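Robotics Course Pages
Home | Syllabus | Handouts | Lab Rules | Submit | Contact

Handout 5: Rules for Simulated Pick-and-Place Trials

Karnham Course in Robot Manipulation, Unit 5

1. Scope

This handout sets the minimum rules for running, scoring and reporting tabletop manipulation trials in simulation. It applies to all work handed in for Units 5 and 6, including re-runs of earlier assignments. It does not cover trials on hardware. Students who go on to the physical cells must read the Wimurside safety sheet separately and sign for it.

The word "shall" marks a rule. The word "should" marks good practice, and a report that departs from it needs one sentence saying so.

2. Terms

Trial: one run of one task from a reset state to a stop condition.

Support surface: any surface on which an object rests at reset. It need not be a table. In the Milen scene set, the lid of a toilet tank is a support surface and is treated the same way as a bench top.

Target: the object named in the task instruction.

Receptacle: the object or region into which the target is to be placed.

Distractor: any other loose object on the support surface.

Stop condition: success, timeout, or a violation listed in Section 5.

3. Scene setup

3.1 The base of the arm shall be fixed to its stand before any object is spawned. Spawning objects first allows the solver to push them while the arm settles into its start pose.

3.2 The support surface shall be large enough for the full object set, but a receptacle may overhang an edge if it is stable at reset. Stability is checked by stepping the simulation with the arm held still. An object that drifts during this check makes the scene invalid.

3.3 Distractors shall not be removed to make a task easier. If a distractor blocks every approach to the target, discard the layout and draw a new one. Record the discarded seed.

3.4 Lighting and wall color may vary between trials. Hard-edged shadows with stepped outlines are common in the renderer at low shadow resolution. They have no effect on contact, but they do affect policies that work from camera input, and the setting shall be stated in the report.

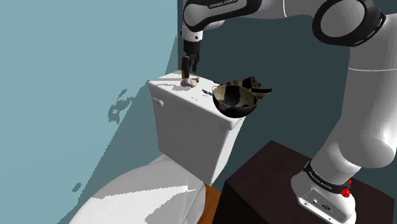

3.5 Collision meshes should be checked against the visual meshes for all small, irregular objects. A convex hull around a lumpy shape will close the gaps between the lobes, and the fingers will then stop short of the surface the camera shows. Bowls are the opposite case: a single convex hull fills the opening, and nothing can be placed inside. Use a decomposed mesh for any open receptacle.

4. Motion rules

4.1 Approach. The gripper should come down along the vertical for the last part of the approach. Side approaches are allowed where the layout requires them. State which was used.

4.2 Clearance. Fingers shall not touch the support surface with more force than the limit in the task file. Light contact is common with low objects and is not a violation by itself.

4.3 Grasp. A grasp counts only when both finger pads report contact with the target and the target moves with the hand. Contact from one finger is a push. Do not infer a grasp from a camera view alone — one finger often hides the other, and a target that looks held may be resting on the surface.

4.4 Transfer. The target shall clear the rim of the receptacle before any sideways motion across it. Dragging a target up the outside wall of a bowl can tip the bowl, and the result depends heavily on the friction values chosen.

4.5 Release. The fingers shall open fully before the arm retracts. The trial continues until the target has come to rest or the timeout is reached.

5. Violations

A trial is stopped and scored as a failure if any of these occur:

- the receptacle leaves the support surface
- a distractor leaves the support surface
- any arm link other than the gripper touches an object
- a joint limit or torque limit is exceeded
- two bodies overlap by more than the tolerance in the task file

The last item is a simulation fault. It is still scored as a failure, and the seed is listed in the fault log. Repeating the trial with a smaller time step is allowed for diagnosis, but the repeat shall not replace the scored result.

6. Camera and image records

6.1 Each reported task shall include at least one rendered view in which the gripper and the receptacle are both visible.

6.2 Views shall be saved as rendered. Cropping is allowed. Retouching, including the removal of stray texture marks or unreadable surface text, is not.

6.3 Where two views of a task are given, state whether they come from the same time step. If the order is not recorded, do not present them as a sequence.
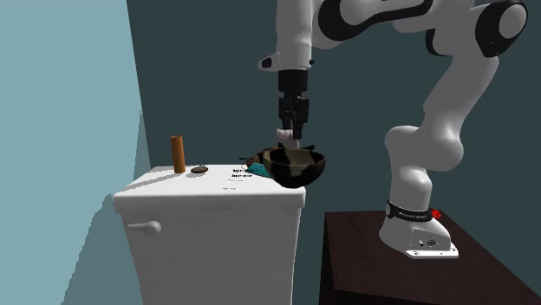 7. Scoring and reporting

7.1 The reference batch for this unit has 1,614 trials over 21 layouts. Layouts are not equal in size, so report the success rate per layout as well as the pooled rate.

7.2 Success is judged from the final state only. The target shall be inside the receptacle volume, at rest, and out of contact with the gripper.

7.3 Near misses shall be scored as failures. A separate column may be used for targets that came to rest against the outside of the receptacle.

7.4 The report shall give the simulator version, time step, solver settings, friction table and seed list. A report without the seed list will be returned unmarked.

7.5 Students using the Tan controller should state whether the default gains were kept. The defaults were tuned for a heavier gripper and tend to overshoot on short vertical moves.

8. Before the next session

Read Sections 4 and 5 again with your own log open. Mark the first time step at which each failed trial broke a rule. Bring the fault log in plain text; exercise 23 uses it directly.

Contact: course office, Karnham | © Karnham Course in Robot Manipulation | Back to top

Comments (3)

gridstep: Does 4.3 apply to soft pads? Mine report contact on and off while the object is clearly lifting.

course desk: Yes. Average the contact signal over the window given in the task file and apply the rule to the average.

m_kettle: The link to the friction table in the Handouts menu still opens last term's version. The values for ceramic are different.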